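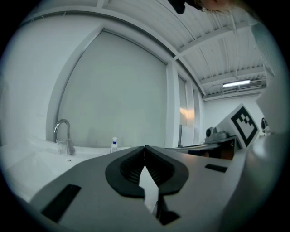 **Opinion / Websites and Publishing**

# Keep the Old Addresses Working

December 18, 2025

A regional quarterly I used to write for got a new website in August. The old one needed replacing. It had been built by Kurnano, a two-office web shop that did good work in its day, and it looked bad on a phone and took a long time to load anywhere. The new one is clean, the type is large enough to read, and the subscription page works on the first try. I have no complaint about how it looks.

My complaint is that every link anyone ever made to the old site is now dead. The magazine had 900 articles online. All of them were moved to the new system, and all of them are still there if you search for them. But each one got a new address, and the old addresses were dropped. If you follow a link from a library reading list, a hiking club newsletter, a bookmark or an email from four years ago, you get a page with a cartoon compass and a button that says "Take me home."

I think this is a serious failure, and I think the industry treats it as a small one. A site that loses its addresses in a redesign should be considered unfinished, the same way a store would be considered unfinished if the front door had been moved to the alley and the old one bricked up without a sign.

The reason it keeps happening is easy to see once you read a few proposals. I have read a lot of them, first as an editor asking for bids and later as someone paid to help small publishers choose between them. A typical proposal for a small magazine or a local business covers the home page, the templates, the logo, the photo galleries, some training and a launch date. It often has a line that says "content migration." The client reads that line and believes everything is covered. The shop reads it and means that the words and pictures will be copied over. Whether the old links will still lead anywhere isn't mentioned, and by the time it comes up the money is spent.

The proposal for the quarterly ran to 18 pages. Redirects were not on any of them.

For readers who don't do this for a living, a redirect is a rule on the server that says, when someone asks for this old address, send them to that new one. The visitor usually doesn't notice. Search engines notice, and in general they carry over much of what they knew about the old page to the new one. Writing these rules is dull work but it isn't hard. If the old addresses follow a pattern, a single rule may cover hundreds of pages. If they don't, you make a spreadsheet with the old address in one column and the new one in the other, and you work down it.

The quarterly's old addresses did follow a pattern, for the most part. They had the year, then the issue, then a short version of the headline. The new ones have the section and then a slightly different short version of the headline. I took an export of the old list and compared it with the new one over two evenings. 572 matched on the headline alone once the punctuation was cleaned up. The remaining 328 needed a person to look at them, mainly where the headline had been rewritten or where two articles had the same title. "Opening Day" had been used in six different years. Even so, it was two evenings of work, and I am not quick with spreadsheets.

I have heard several arguments for not bothering, and I want to take them in turn, as the people who make them are not fools.

The first is cost. A small publisher has a fixed budget, and every hour on redirects is an hour not spent on something the advertisers will see. That is a fair point about budgets. I don't think it holds up against what the hours buy. The quarterly paid for a new animated header that takes up the top third of the home page. It was charged at more hours than the whole redirect job would have needed. Most readers don't arrive through the home page at all. They come in sideways, to one article, from a search or from a link somebody gave them. A publisher who spends on the header and skips the redirects has paid to decorate the entrance that the fewest people use.

The second argument is that old articles don't get read. This gets said in meetings a lot, and it is sometimes true of news. It is rarely true of anything else. A guide to the boat ramps near Keldale, written nine years ago and corrected twice, was the most visited page on the quarterly's old site in every spring I have numbers for. The shop never asked for those numbers. They were in an analytics account that the old editor had set up, and the password was in a drawer. Any redesign ought to start with a look at what people come for. If the answer is a nine-year-old page with a plain map on it, then that page matters more than the new header, whatever anyone feels about it.

The third argument is that the search engines will sort it out. They will, in part, after a while. They'll find the new pages and drop the old ones. They won't fix the link in the library's reading list, or the one printed in a brochure, or the one in the email a father sent his daughter when she moved to the area. Those links belong to other people. A publisher can't go and edit them. The only place they can be repaired is on the publisher's own server, and the only person who can do it is whoever has the keys.

The fourth argument is the one I have the most sympathy for, which is that the new system makes it difficult. Plenty of hosted platforms are stingy here. Pririk, the one the quarterly moved to, allows 400 redirects on its standard plan and charges for the next tier up. Its rules also can't use patterns on that plan, so each old address takes up one of the 400. I think this is a poor way to price a product. Forwarding an address costs a host next to nothing, and the customers who need the most of it are the ones bringing the most material along. But it was on the pricing page. It could have been found before the contract was signed, and it should have changed the choice or at least the budget. A different system, Siu, was on the shortlist and puts no limit on the number. It lost because its gallery was less attractive.

There are cases where I would let an address go. A page for a sale that ended years ago doesn't need to lead anywhere. Neither does a staff page for an office that closed, or the tag pages that some old systems made by the thousand. Sending all of those to the home page, which some shops do so they can say that everything was redirected, is worse than a plain error message. A person who asked for the trout report and got the home page doesn't know whether the report is gone, moved or hidden. If a page has really been removed, the site should say so in a sentence and offer the search box.

I would also accept a short list over no list. A publisher with little money could redirect the hundred most visited pages, plus everything that another site links to, and leave the rest for a slow month. That would have taken care of most of the trouble at the quarterly.

What I would like to see is a change in who is expected to raise the subject. At present it falls to the client, who has usually bought one website before, if any, and has never heard the word. That is backward. A plumber doesn't wait for the homeowner to ask whether the new pipe will be connected to the street. A web shop knows what happens to links in a move because it has watched it happen. It should put the line in the proposal with a price next to it. If the client strikes it out, fine, at least the client did it with a pen in hand.

Until that is normal, anyone about to sign for a new site can ask for a few things in writing:

- a full list of the addresses on the current site, made before any work starts
- a record of which ones get visited and which ones are linked from elsewhere
- the number of redirects the new platform allows on the plan being bought
- a test after launch, using the old list, with the results sent to the client
- control of the domain name and the redirect settings in the client's own account

The last one has nothing to do with design, but I have seen a publisher locked out of its own domain for most of a summer, and no redirect list is any help then.

The test is the item that shops resist least and perform least often. It is a matter of feeding the old list to a free link checker and reading what comes back. On the quarterly's site it would have returned an error for every line, and someone would presumably have asked why before the launch announcement went out to subscribers. The announcement, I should say, linked to three favorite articles from past issues. The links had been copied from an earlier newsletter, and all three went to the compass.

The quarterly has since asked me for my spreadsheet. I sent it the same day. As of this writing the first 400 are in, sorted by traffic, with the boat ramps on top, and the editor is waiting on a quote for the higher plan before doing the rest.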